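Minutes of the meeting, Yilma House residents
Mar 24, 2018, common room

Present: Robel Workneh (chair), residents of rooms 1 to 8. Room 5 sent apologies.

1. Last minutes. Accepted with one correction: the new mattress covers came from Zorden, not from Pokunis.

2. Toy collection for Tollden nursery. We have more than 100 toys until now. The nursery asks that plush toys are kept separate from the hard plastic ones. Robel will ask if they also want books. The washing costs come to 32 dollars and will be paid from the house box, where we have now 1042 dollars.

3. Sorting. It was discussed where the toys can stay before the delivery. The common room was proposed, but the table is needed for meals. Agreed: each room keeps its own box – open, so that the others can add to it. Small parts such as necklaces and ribbons must be checked by the person who packs.

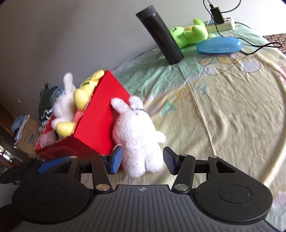 Item 3: red box with plush toys on the bed, white bunny with dark bead necklace at the front.

The question was raised if the necklace should be removed. Decided yes, for small children it is safer. The frog goes with the plush toys also.

4. Other matters. The lamp in the corridor is reported again. Room 2 will write to the landlord.

Next meeting: date will be put on the door.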